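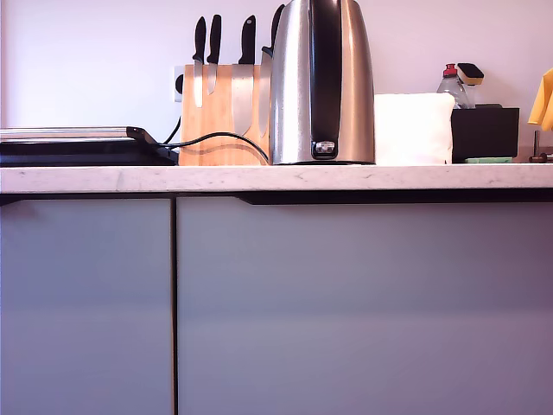 *Counter and base cabinets with what appears to be a black contact grill at left.*

**April 2019**

The regional technology forum organized by Posa will hold its second edition this fall, and the program published last month suggests an event that has changed its purpose as well as its size. The first edition was a gathering of software firms that wished to meet one another. The second is addressed to ministries, banks, universities and telephone operators, and its central subject is the exchange of digital records between countries that share borders, workers and customers but very few technical standards.

Patricio Lagos, who directs the program for Posa, describes the change as a response to requests from participants. "After the first forum we received letters from public offices asking why they had not been invited," he said. "They were the customers of nearly everyone in the hall. It was a fair question, and we had no good answer to it."

The forum will run for 2 days and will include 39 sessions, most of them held in parallel. Organizers expect over 100 companies to take part. Registration opened in March, and the places reserved for young firms were taken before those offered to established ones, a pattern that Lagos attributes to the reduced fee.

## From Exhibition to Working Sessions

Visitors to the first edition will remember a large exhibition floor and a short schedule of speeches. The balance has now been reversed. The floor has been reduced, and the space has been given to closed working rooms in which delegations may prepare draft agreements before presenting them to the full audience. Each room will have a chair, a note-taker and a fixed agenda, to be circulated in advance.

The subjects assigned to these rooms are practical. One group will consider how a business registered in one country can sign a contract electronically in another. A second will review the rules for storing medical records outside the patient's home country. A third will examine customs declarations, which many border offices still receive on paper and enter by hand.

Zou, a company that develops document exchange systems for public administrations, will present the results of a trial carried out with several local authorities. Its representatives have indicated that the technical work was finished well ahead of the legal review. Participants in the customs group have asked that this experience be discussed at length, as several of them are about to begin similar projects and have set aside little time for legal questions.

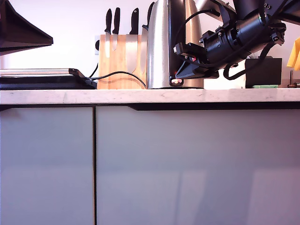 ## The Question of Skills

A separate portion of the program concerns education. Employers in the region have reported for several years that they cannot fill positions in network security and data management, while graduates report that they cannot obtain interviews without prior experience. The forum will bring both sides into one session, chaired by Obadia Lema, who oversees training at Vemedis.

Lema takes the view that the shortage has been described too broadly. In his account, firms have enough applicants who can write code and too few who can maintain an old system while a new one is being introduced. "That work is seldom taught," he said. "A student may complete a full degree without once being asked to read a program written by someone who has since left the company."

Vemedis intends to announce a placement program under which 20 students will spend a semester inside public offices, working alongside the staff responsible for existing databases. The students will be paid, and their universities have agreed to count the semester toward the degree. Applications will be handled by the universities themselves. Lema has asked that students from outside the capital be given equal consideration, and a housing allowance has been added to the budget for that purpose.

The response from public offices has been mixed. Some have offered more positions than the program can fill. Others have expressed concern about granting temporary staff access to personal data, and have requested a written procedure before taking part. 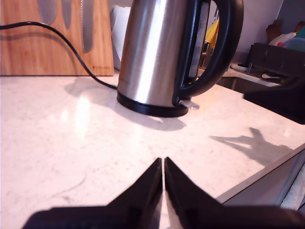
Such a procedure is now being drafted and will be submitted to the education session for comment. It limits students to test copies of each database and requires a supervisor's approval for any work on live records. Lema expects the text to be amended, possibly several times, before it is adopted.

## Kidilside and the Smaller Cities

The choice of Kidilside as the host city was debated at some length. The city has one conference hall of suitable size and a modest number of hotel rooms, and several sponsors preferred a capital. Posa held to its decision on the grounds that smaller cities have the most to gain from shared digital services and the fewest occasions to say what they need from them.

The municipal government has agreed to improve the network connection to the hall and to keep the new line in service for the adjoining public library after the forum closes. Shuttle buses will connect the hall with hotels in neighboring towns. A final list of speakers is to be released during the summer, together with the agendas for the working rooms.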